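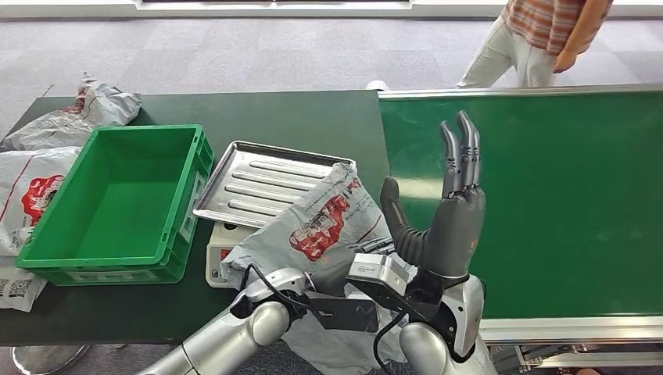 Site visit: parcel intake at the Brodcombe depot

The Brodcombe depot handles small parcels for the eastern half of the district, taking over from the old Tirnby shed in February. Our group visited on a Tuesday, arriving at 9 in the morning, after the trunk trucks had left and before the local vans were due back. The tour lasted 28 minutes longer than scheduled, mostly at the weighing stage.

Weighing and declared weight

Parcels are weighed at intake and the result is compared with what the sender declared. The depot bills in bands, and the band edge that causes most disputes sits at 310 grams. A satchel declared just under the edge and measured just over it is held for a second weighing on a different scale. If the two readings agree, the sender is billed the difference at the end of the month.

Plastic satchels are awkward on a small flat plate. They slump, and a corner resting on the bench takes load off the reading. A ridged steel tray on top of the scale keeps the satchel clear of the bench, and its weight is tared out at the start of each shift. Staff told us that tare drift was a larger source of error at Tirnby than the scales themselves. The check is now done with a reference weight and logged on paper.

Sorting

Sorted items go into open plastic crates by run number. The crates stack when full and nest when empty - the older Vieira pattern did neither, and a few are still used for returns. Each run leaves with a printed tally. Depot management put throughput at about 390 parcels an hour on the intake side, with label quality the usual limit. Labels printed on glossy stock and stuck across a fold account for most manual keying.

Building

The structure is a former cold store. The insulated panels were kept, so heating costs are low, but the loading doors are narrow for current trucks and one dock is closed in strong westerlies. A wider door is budgeted for next year.

Parking is limited. Visitors should use the gravel lot on the Prendonitz side and walk in through the pedestrian gate. Closed shoes are required past the front office, and vests are supplied at the desk.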